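Zornness laundry plan leaves residents unconvinced

The Zornness apartments in Plinomton will start a shared pickup service in January, charging tenants 14 dollars a bag to have clothes collected, washed and folded. Manager Hazem Fahmy says it will free up living rooms now used as sorting areas. He gave no figures to back that up.

Sports gear costs extra. A red basketball jersey left on what looks like a sofa or ottoman, with the laundry basket right there on the floor, would bring a surcharge the flyer does not spell out.
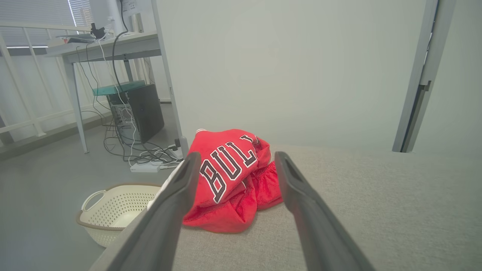 Who pays

Of some 200 tenants, 23 have signed up. Abdelilah Bennani, who rents on the second floor, has not. "I can carry a basket myself," he said.

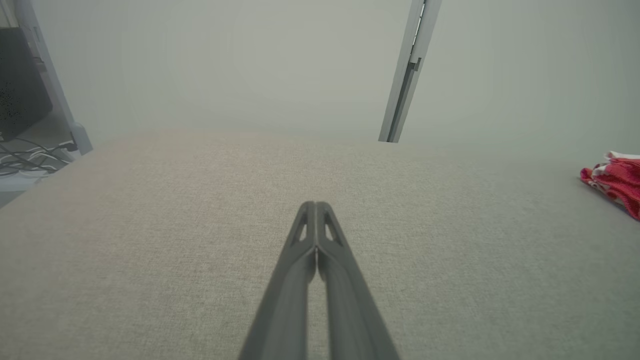 Fahmy's flyer also promises upholstery cleaning, with no price listed. Tenants may wonder what they would be buying. Beige woven fabric with no visible stains hardly makes the case for a paid visit. Fahmy said rates would be posted before the service begins.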